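Why Does a Brush Have So Many Hairs?

Words by Siham Chamoun

Crumbs are sneaky. You eat one piece of toast, with great care, over a plate, like a civilized person. Then you look down, and there is toast on the counter, toast on the floor and, somehow, toast in your sock.

Grown-ups have a tool for this. It is the hand brush, it usually lives in a dark cupboard, and it is usually behind the thing you have to move first. Most people never give it a second look. We are going to give it several.

What is a hand brush, anyway?

A hand brush is a broom that stayed small. A broom has a long handle so you can sweep standing up. A hand brush has a short one, so you have to get down close to the mess and meet it face to face. It is good for counters, stairs, corners and the spot under your chair at dinner. (Yes, that spot. We all know about that spot.)

Every hand brush has three main parts. The handle is where you hold it. The head is the wide bit at one end. The bristles are the stiff hairs that stick out of the head and do all the work while the handle gets all the handshakes.

How do bristles pick on crumbs?

Try pushing a pile of flour with one finger. You will make a nice line through the middle of the flour, and the flour will stay exactly where it was on both sides. One finger is a terrible brush.

Now imagine 600 very thin fingers, all standing close together. Some of them slide over the flour, but the ones behind catch what the front ones missed. There are hardly any gaps for a crumb to hide in. That is why bristles come in a thick bunch, called a tuft.

Bristles also bend. When you push a brush along, the tips lean back a bit and then spring forward again. This gives each crumb a tiny kick. If you flick the brush too hard, it gives each crumb a very large kick, and now you have crumbs behind the fridge. Short, slow strokes work better. They are less exciting, sadly.

Soft or stiff?

Soft bristles are best for fine stuff like flour and dust, because they bend into little dips and get right down to the surface. Stiff bristles are better for dried mud and gravel. If you use a soft brush on dried mud, the mud will just sit there looking pleased with itself.

Long ago, bristles came from pigs, horses or plants. You can still buy brushes like that. Many brushes today have plastic bristles, which don't mind getting wet and have never belonged to a horse.

Why do old brushes look so messy?

Bristles spend their days being squashed. After a while some of them forget which way is up, and they start to spread out at the ends like hair on the first morning of vacation. This is called splaying. A little splaying is fine. A lot of it makes gaps, and crumbs adore gaps.

You can help by never storing a brush standing on its bristles. The whole weight of the brush presses down on them all night long, and they wake up bent.

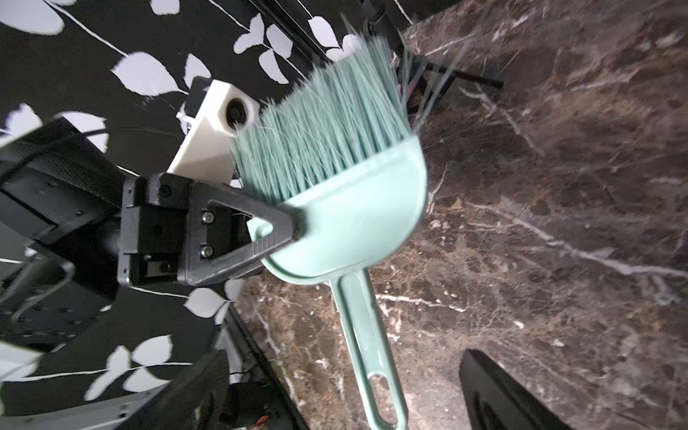 The Clumer Kids' Page – Household Things Department

Look at the far end of the handle on this mint-green brush. See the long oval hole? It's there for hanging. You slip it over a hook and the brush dangles, touching nothing. The bristles are a paler mint, long and a bit splayed, and a few strands have wandered away from the rest on one side. Every bunch has a few like that.

The head is rounded, with a raised rim, and then the handle gets slender below it. A slim handle is easier to close your hand around, even if your hand is not very big yet.

How do you clean the cleaner?

A brush that sweeps up dirt gets dirty. It seems unfair, but there it is. First, tap the head against the inside of the trash can. Next, pull out any fluff and hair with your fingers. (It will be disgusting. Carry on.) Then swish a plastic brush in warm water with a drop of dish soap, rinse it, shake it outdoors and hang it up until it's dry.

Please do not shake it indoors. My brother did that in our kitchen one May, and the ceiling had to be wiped.

Try it yourself

Sprinkle a spoonful of dry rice on a tray. Sweep it into a heap with long, fast strokes. Spread it out again and use short, slow ones. Which way kept more rice on the tray?

Then get down on the floor and look for the rest of the rice. You'll be needing your brush.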